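What the Open Day Left Out
2021-02-22

I spent a December afternoon at the open day Maltel held for its household robot, and I have been arguing with myself about it ever since. The invitation promised "the end of the laundry pile." I have a laundry pile. I drove over an hour to see it ended.

The robot is called Graltar. Visitors stood behind a rope while a young man with a headset talked us through the future. By his account the system had been shown 3,000 folds before it was allowed in front of company, and 1,265 of those were with dark cloth, which he said is harder. I wrote both numbers down. I asked how many of the folds it had made by itself had come out well enough to put in a drawer, and he told me that was a great question and moved on to the motors.

I have been to enough of these to know the rhythm. Music, a slow start, a murmur from the crowd when the metal touches the fabric, and then applause at a point chosen by the host. We clapped when he raised his hand. I clapped too. It is very hard not to.

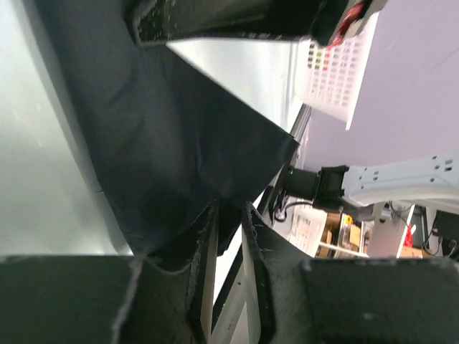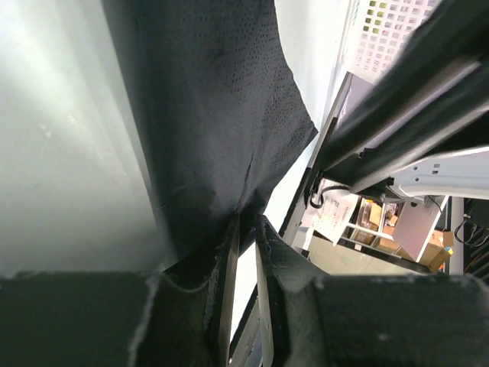
Dark cloth between the padded fingers, from the arm's side of things.

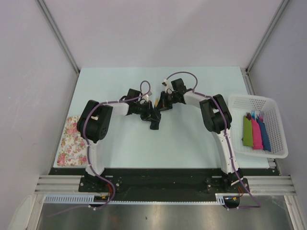

My quarrel is with the word "home," which Maltel's people used in nearly every sentence. A home is a place where the work turns up in no particular order, in bad light, with a child standing on half of it. What we were shown was a workbench. The arms are bolted to a plate, the table has walls on three sides, and the cloth with the roses on it was already folded when that last picture was taken. I don't say anyone cheated. I say that somebody arranged the problem before the machine was asked to solve it, and arranging the problem is most of what housework is. I would like to meet the robot that goes and finds the sock.

The woman next to me at the rope disagreed, and she had a point. She runs a small guesthouse and folds sheets until her wrists ache. She said she would happily do the arranging if something else did the folding. Fair enough. But then let the company say so. Sell her a folding bench with a price on it and tell her how many towels it gets through in an hour. When she asked about the price, she was given a brochure. I read it over her shoulder, and it had 13 pages and no price.

I heard the same song at the Lumenta showroom two years ago, where an arm was going to cook my dinner. It stirred a pot. I am still cooking my dinner.

None of this means the work is worthless. Cloth is awkward stuff. It sags and bunches and never lies the same way twice, and watching a pair of arms deal with it at all held my attention longer than I had planned. If Maltel had put up a sign reading "this is difficult and we are partway there," I would have gone home impressed. I think most of the crowd would have, too. People who do laundry know what partway looks like.

Instead we got a countdown clock and a tote bag. There is another open day planned at the Osturov hall, and I will probably go. I intend to bring a fitted sheet — a big one, straight from the dryer — and ask them to start from there.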